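## 4.2 Oral history and the rebuilt school at Ekeck

The second strand of our fieldwork took us to Ekeck, where a secondary school reopened in May after years of displacement. We were keen to learn how families who had fled as far as Usgate talked about the place once they had a reason to go back, and the answers were richer than we had dared hope.

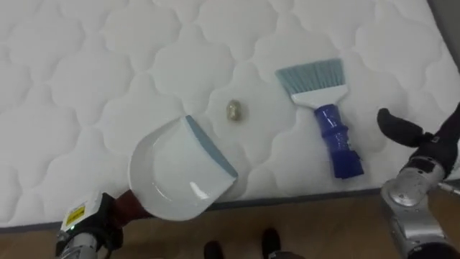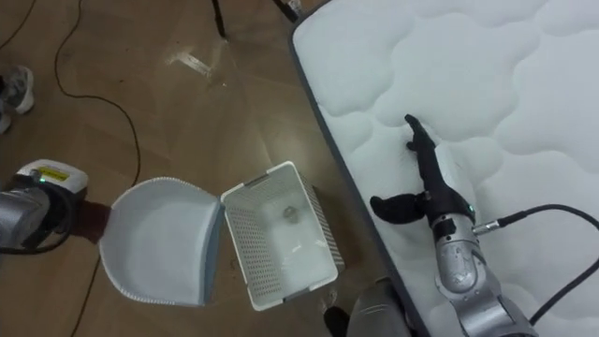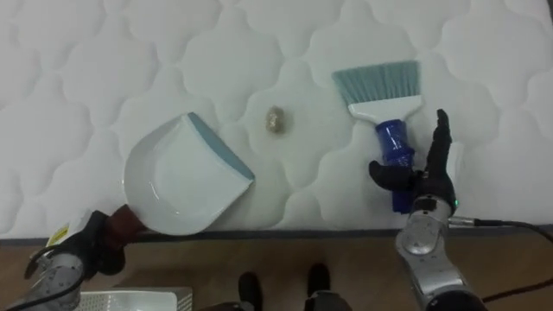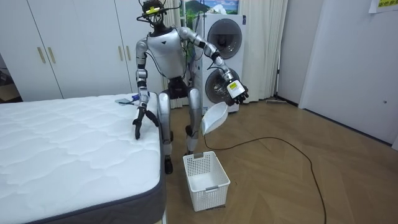 **Figure 5.** White quilted mattress: (a) with wooden floor along its front; (b) with a black multi-fingered hand resting on it; (c) with a white dustpan; (d) beside a silver-and-white humanoid robot.

We recorded 91 interviews, most of them in the homes of former pupils and their parents. Speakers chose their own language and their own starting point. A good many began with the walk to Mendent, and only later, often over a second pot of tea, came back to the village itself: the well, the mango trees behind the old classroom, the bell made from a wheel rim. These small things turned up again and again, and they proved wonderfully useful. When two people who had not met for 30 years both described the bell, we could place their stories side by side and begin to build a shared map of the school before the fighting.

The Sundaram archive, which holds letters sent between the camps, gave us a second view. Letter writers rarely mention the school building. They ask about exercise books, about who is teaching the little ones, about whether a cousin has learned to read yet. Lessons clearly carried on under trees and in borrowed huts, and several speakers were delighted to hear their own half-remembered teachers named in the letters we read aloud to them.

One finding surprised us. Younger speakers, born after the flight, knew the village in great detail and sometimes corrected their elders on the order of events. We think this knowledge was passed on through evening storytelling in the camps, where a tale was told in turns and listeners were free to interrupt. Recordings of such evenings are scarce, and we would love to see more of them collected while the first tellers are still able to take part.

The new school now has places for about 100 pupils. Section 4.3 turns to how its teachers use these stories in class, starting with the youngest group.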